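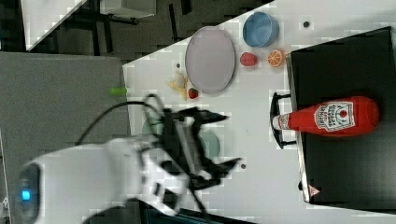 Lavomside Robotics Club, Manipulation Bench

Jurora cell

The Jurora cell is the club's tabletop arm setup, the one with the white table and the toy groceries. It's built around a Fumeo arm with a two-finger gripper, and people use it for pick-and-place practice, mostly moving play food between plates, a bowl and a black tray with a handle on it. I'm Tsz-kin Chow and I look after it, so this article is written the way I'd tell it to you at the bench (the editors of the club encyclopedia have stopped trying to fix that). Last gone over Dec 13, 2025.

Name

"Jurora" was the name on the crate the first table came in. Somebody wrote it on the sign-up sheet, and by the end of the month it was on the cabinet key too. The arm is the Fumeo, the cell is the Jurora, and if you tell me "the Jurora is broken" I'm going to ask which part!

Layout

The arm reaches in over the white table from one side, with a gray surface next to the table on the left as you look at it in the picture. Keep that side as clear as you can. Small stuff migrates there all the time, and the arm's elbow comes lower over it than you'd guess from watching the gripper.

The table is the work area, and on the right of it lies the tray, black with a silver-gray edge. Its handle points back toward the middle of the table. We keep it facing that way for most exercises: a gripper coming from the left can get at it without the arm folding up on itself. Turn it around and you'll find the wrist running out of travel right when you want to pull.

There are small dark dots on the white top. I use them as landmarks when I put a layout back together, and I'd love it if nobody covered them with tape. Tape looks tidy for a week, then it curls, then a fingertip catches it and there goes your afternoon.

Mounting and leveling

The base sits on a plate held by four bolts. Tighten them crosswise, a bit at a time, and go around again once they're all snug. I used to do them one after another like a person changing a tire in the rain, and the arm ended up with a lean so slight that I spent two evenings blaming the software. It would grab things perfectly at one end of the table and hover over them at the other.

So check the lean first. Put the gripper low over a corner of the table, slide a folded index card under the fingertips, then do the same at the other corners. The card should drag a little everywhere. If it drags at one corner and sails through at another, loosen the base plate, shim it and start over. Don't "fix" it with an offset in the program. I know it's tempting, and I've done it, and the next person to load a fresh program drove the fingers straight into the table.

Cables

Cables are most of what goes wrong on this cell. The black ones loop up over the top of the arm and come down again toward the wrist, and the size of that loop matters a lot. Too short and it goes tight when the arm stretches for the far end of the tray. Too long and it sags, swings and eventually hooks itself on something.

How I set it:

Stretch the arm as far out as the exercise will need, by hand, at low speed. Leave enough slack that you can lift the loop with one finger.

Fold the arm back in and watch where the extra goes. You want it to rise in an arch. If it flops sideways, turn the clip a little and try again.

Roll the wrist all the way one direction, then all the way the other. Keep your eyes on the connector end and ignore the gripper for once.

Run the real program at slow speed before you trust any of it.

The straps are the hook-and-loop kind. Please no zip ties on the moving part! They bite into the jacket, and the wire inside gives up long before the outside shows anything. The February failure (see Repairs) came from a zip tie, and I still have the cable in my drawer to wave at people.

Gripper

The gripper is black with angular fingers and a ribbed body in the middle. It picks up dust in the ribs like a radiator does, and a soft paintbrush gets it out. No canned air, please, it only pushes the grit deeper.

The fingertips are the part that wears. Rub them with your thumb: if they feel slick, wipe them with a damp cloth and let them dry, and if they still feel slick after that, swap them. Always swap both. One new tip and one old tip will close off center, and round things like the red toy fruit squirt out sideways and roll under the bench, where they join all the other ones.

After any swap, redo the open and closed positions from the gripper menu. It takes a minute. Skip it and the controller thinks the fingers are closed when there's still a gap, and then it reports a successful grasp on plain air with great confidence.

Grip force goes from low to high on the dial, and I leave it at 2 for the small fruit and plates and 4 for anything heavier, such as the ketchup bottle. Those are dial marks, they aren't pounds or newtons or anything you could quote. Rounded, light pieces want a slow close more than a strong one. The plates are their own kind of annoying, all rim and very little to hold, and I start new members on something chunkier.

The props

Props are part of the machine as far as I'm concerned. There's tableware in soft colors (pale teal, pale lavender, light blue) and toy food, including a strawberry with its green top, an orange slice and the red ketchup bottle with the white cap. The bottle usually lies down on the tray. Standing it up is a fine exercise for later in the year and a terrible one for your first day.

The pale pieces against a white table are hard on a vision program, especially late in the day when the window side gets dim. I've been asked to swap them for something brighter. I keep saying no! If your program only finds the plate when it's bright orange, I'd like you to learn that here, on a plate.

Wash the props in dish soap and dry them properly. Fingers leave a film on them, ours I mean, and that film travels to the gripper tips and you're back to the slick problem. Stickers stay on unless they're peeling.

Startup

The routine hasn't changed much over the years. Look the table over and take away anything that isn't part of the exercise, phones and coffee especially. Look at the base and the cables. Then power the controller, wait for it to finish its self-test, and release the stop button last.

Home the arm at low speed with your hand near the stop. Every time, even if you homed it an hour ago and only went out for a sandwich. People move things. I once homed it straight into a toolbox that had not been there before lunch, and I was the one who'd put it there.

Then jog the gripper down over a spot you know and see that it lands where it should. My spot is one of the dark dots. If it's off by a hair, carry on. If it's off by a finger's width, stop and go back to the base plate and the card test.

Calibration

Full calibration is done after any change to the base, the wrist or the camera, and otherwise every eight weeks. It uses the Varghese method, named for the member who wrote our sheet, which is taped inside the cabinet door. In short, you touch the gripper to a set of known places on the table, save each one, and let the controller work out how the table sits relative to the arm.

The trick is approaching each place from the same direction. There's a small amount of play in the wrist, and if you come in from the left on one touch and the right on the next, the play goes straight into your numbers. Come down from above, slowly. If you overshoot, go all the way back up and come down again, even though it feels silly.

Don't calibrate a cold arm. Let it run back and forth over the empty part of the table while you make tea. The joints loosen up and the readings settle, and your tea is ready, so everybody wins.

Repairs

February was the bad month. The gripper began dropping out in the middle of a move, only with the arm stretched toward the tray and only sometimes. We replaced the fingertips, then the gripper's connector, then reinstalled the controller software, in that order, which is exactly backward in terms of what I'd do now. The fault was a broken conductor under that zip tie I complained about earlier. With the arm folded in, the broken ends touched and every test passed.

What I do now with any fault that comes and goes: put the arm in the position where it fails, leave it there, and wiggle one cable at a time while somebody else watches the status screen. Start at the wrist and work back. It's boring and it finds the thing.

A squeak from the shoulder came up later and was a dry cover seal rubbing. I cleaned it with a cloth and it went away. Leave the joints themselves closed, please. They're sealed, the warranty people get cranky, and I don't have the tool for putting them back together either.

Spare parts

Fingertips, straps and one complete wrist cable are in the cabinet under the bench, second shelf. If you take the last set of tips, write it on the sheet on the door. There's a bag in there marked "good screws" that I've never opened.

See also

Camera stand, Varghese sheet, Prop washing, Stop button test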